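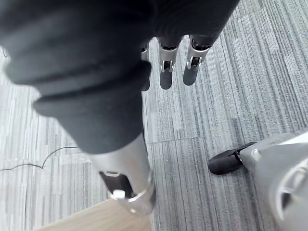
Elsa Isaksson

Cupboard storage with boxes

Cupboard storage with boxes is a way of keeping household or office things inside a closed cabinet, where the items stand in separate boxes and are not placed directly on the shelf. The box is used in the same way as a drawer: it is pulled forward, opened or lifted out, and then returned to its place. The method is common in small apartments, schools and workshops.

Cabinet and doors

The cabinet normally has two hinged doors which open outward. Both doors should be opened fully before a box is taken out, as a half-open door makes the opening narrower than the box. A door also needs free floor in front of it. For a cabinet 900 mm wide with two equal doors, the handbook of the furniture maker Holmgren advises 600 mm of clear floor, and more if a table stands near.
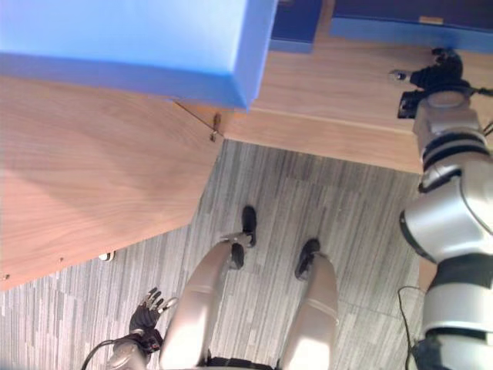 Gray striped carpet beside a light wooden table.

The floor covering has some influence on the work. On carpet a cabinet can sink a little on one side, and then the doors do not meet evenly. This is corrected with adjustable feet or with thin pieces of wood under the base. Low-pile carpet gives fewer problems than thick carpet. A table close to the cabinet is useful as a resting place for a box while its contents are sorted.

Placing the boxes

Boxes are set with the short side toward the front, if the depth of the shelf allows it. A small gap is left between two boxes so that the fingers can reach in. In the Selter system, which was made for school storerooms, this gap is 9 mm and the box is 367 mm long. Other makers – for example Morkberg – leave the distance to the user. 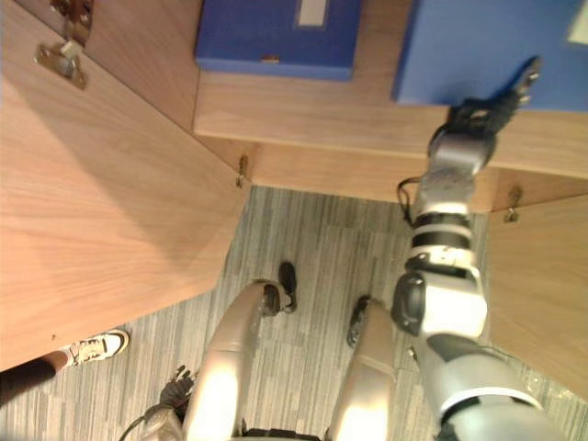 Heavy boxes belong on the lowest shelf, and things used every day are kept between the knee and the shoulder. Boxes of one color give a calm look, but then labels become more important. A label can be placed on the front, on the lid or on both. The label on the lid is read from above, so it is suitable for low shelves, while the front label is better at eye level.

Materials and care

Plastic boxes are light and easy to wipe. Molded edges make the walls stiffer, but dust collects along them, and a soft brush is better there than a cloth.

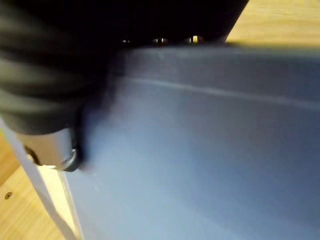
Cardboard boxes cost less and can be folded when they are empty, but they lose their shape in damp rooms. Wooden shelves should be wiped along the grain and left to dry before the boxes are put back. In the Ponirano storage guide the cleaning is done every April, and the labels are checked on the same day.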